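Section 4: Setting Up Collection and Liner Changes

4.1 Before you start

This section covers placing bins, fitting liners, and entering collection points in the Cevlow waste log. It applies to sites using the Cevlow base package. Sites with the Flellitz compactor must also complete Section 7 before any bags are moved to the dock.

You will need:

The site floor plan, marked with collection point numbers
One roll of liners in each size in use
The label sheets supplied with the package
A tape measure
The supervisor login for the log

Revision note: steps 4.3 and 4.5 were changed on 5/15/18. Discard earlier printed copies.

4.2 Choosing the liner size

Liners are sold by flat width and length. To find the width you need for a round bin, measure the outside of the rim all the way around and divide by 2. For a rectangular bin, add the length and width of the opening. Use the next liner size up if the result falls between two sizes.

To find the length, measure the height of the bin, add half the width of the base, and add a further allowance for the fold over the rim. The allowance is printed on the inside of the carton lid.

Note: Do not use the volume marked on the base of the bin to select a liner. Tall, narrow bins and short, wide bins of the same volume take different liners.

Translucent liners are the default for general waste. Opaque liners may be used in restrooms and in rooms where papers are discarded. Colored liners have no fixed meaning in the Cevlow log unless a color has been assigned in Settings, Streams. If your local hauler requires a certain color for a stream, assign it there before printing labels.

4.3 Fitting the liner

1. Remove the old liner and check the inside of the bin for liquid. Wipe out if needed.
2. Shake the new liner open. Do not blow into it.
3. Lower the liner into the bin until the seal touches the base.
4. Fold the top edge over the rim evenly on all sides.
5. Press the liner against the inside walls to release trapped air.
6. If the fold is loose, gather the slack at one side and tie a flat knot below the rim.

Caution: Do not reach into a used liner to push waste down. Broken glass and metal edges may not be visible from above.

Caution: Do not store spare liners under the one in use if the bin takes food waste. A leak will spoil the spares.

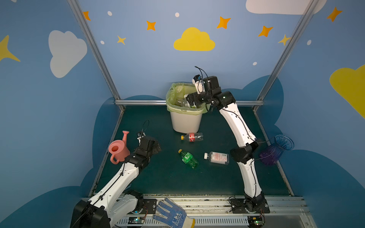 Kinga Fülöp asks whether step 6 can be skipped on bins with a retaining ring. It can. The ring holds the fold in place, and a knot under it tends to lift one side of the ring. For these bins, set the ring down over the folded edge and press at opposite points until it seats. Record the bin as type R in the log so that the knot check does not appear on the inspection form.

4.4 Placing the bins

1. Place one general waste bin at each collection point shown on the floor plan.
2. Leave enough clearance above the bin to lift out a full liner without tipping the bin.
3. Keep bins out of door swings and marked exit routes.
4. Where two streams are collected at the same point, set the bins side by side with the recycling bin on the left.
5. Attach the point label to the wall or fixture behind the bin. Do not attach it to the bin itself, as bins are exchanged during washing.

Note: A bin may be placed inside a work area or booth if it can be reached during the collection round without moving equipment. If the area is locked outside working hours, mark the point as Restricted. The log will then move it to the day round.

4.5 Entering collection points

The log accepts up to 400 points per site. Larger sites must be split, and each part is given its own site code.

1. Sign in with the supervisor login.
2. Open Points, then Add.
3. Enter the point number from the floor plan. Numbers may contain digits only.
4. Select the bin type and the liner size.
5. Select the stream. If two bins share a point, enter the point twice, once for each stream.
6. Select Save. The status changes to Pending.
7. Scan the point label with the handheld reader. The status changes to Active.

If the status stays at Pending after the scan, the label sheet does not match the site code. Check the code in the lower corner of the sheet. Error 151 on the reader has the same cause and is cleared by signing out and loading the correct site.

Note: Points imported from a Jallell spreadsheet are saved without a liner size. Open each point and enter the size by hand. The bulk edit screen does not include this field.

4.6 Setting the collection interval

The default interval is one working day. Shorten it for food waste, and for any point reported full on two rounds in a row. Lengthen it only after a full month of records. At sites that started using the log in April or earlier, the records needed are already in the Reports screen under Fill Level.

Fill level is entered by the person doing the round, in quarters. A liner that is three quarters full or more is changed. A liner that is less full may be left in place, except in these cases:

The waste is wet or has an odor
The liner is torn
The bin is in a food preparation area
The site will be closed the next day

4.7 Removing full bags

1. Release the fold and draw the edges together.
2. Lift the bag straight up. If it resists, tilt the bin and let air in along one side.
3. Twist the neck and tie it, or close it with a band.
4. Carry the bag away from the body. Do not drag it.
5. Place it in the cart with the neck up.

Caution: Do not overfill the cart. The lid must close under its own weight.

4.8 Ordering liners

Liners from Szűcs are packed in cartons of 2,000 in the small size only. Other sizes are packed by the roll. Enter the number of rolls on hand at the first inspection of each month. The log subtracts one liner for each change recorded and shows a reorder flag when the balance drops below the level set for that size.

The balance will drift if liners are doubled. Record a doubled liner as two changes and enter D in the comment field.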